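Cunditari opened its upstairs workspace to visitors for an afternoon in June, and the project lead for Zira sat down with us once the first group had gone through.

Zira is the company's household robot program. "People come expecting a robot that does the dishes," she said. "What they mostly get to see is how we teach it, and that is people doing ordinary jobs by hand, over and over."

The team had recorded 309 runs of its table tasks by the end of May. A run lasts 11 minutes at most, and operators stop for a break after five.

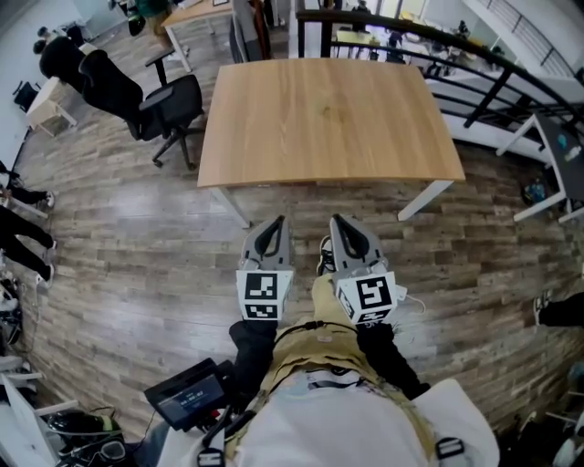
She said the hardest part to explain is why the same job gets repeated so often. "A cup goes down a little to the left, or you come at it from the other side. For us that's a different run – we want all of them."

Visitors went through in groups of 15, and anyone over 16 could try the grippers. Most were too fast at first, she said. "You slow down after the second try. Everybody does."

The next open day will be at the Tolentino site, where the recordings are checked before training. She hopes to have Prinura, the team's replay software, ready to show by then. "It works on my desk," she said. "I'd like it to work on somebody else's."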